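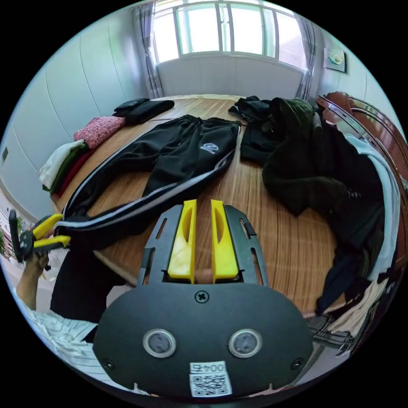
Search this site Enter keywords
Home | Visits | Guides | Contact
Filed under: Open Days, Robotics, Handling Clothes

Running the Folding Table at an Open Day

These steps apply to the clothes-folding demonstration with hand-held grippers at the Lurley open day in July. Staff at the Harkico site follow the same order.

1. Set out garments of mixed size and weight on the table before visitors arrive. Pants and sweaters work well. Leave a clear space for folding.

2. Check that both fingers on each gripper open and close fully. Wipe the sensor windows with a dry cloth.

3. Admit no more than 5 visitors at a time. The operator stands at the table with a gripper in each hand.

4. Fold one pair of pants slowly, without speaking, then repeat the fold with an explanation. Allow roughly four minutes for both.

5. Invite a visitor to try. Ask that the fabric be gripped at the hem or the waist, never by a button or zipper.

Return the grippers to the Jirnex cabinet at the close of each session. Booking requests go to the visits desk, extension 2042.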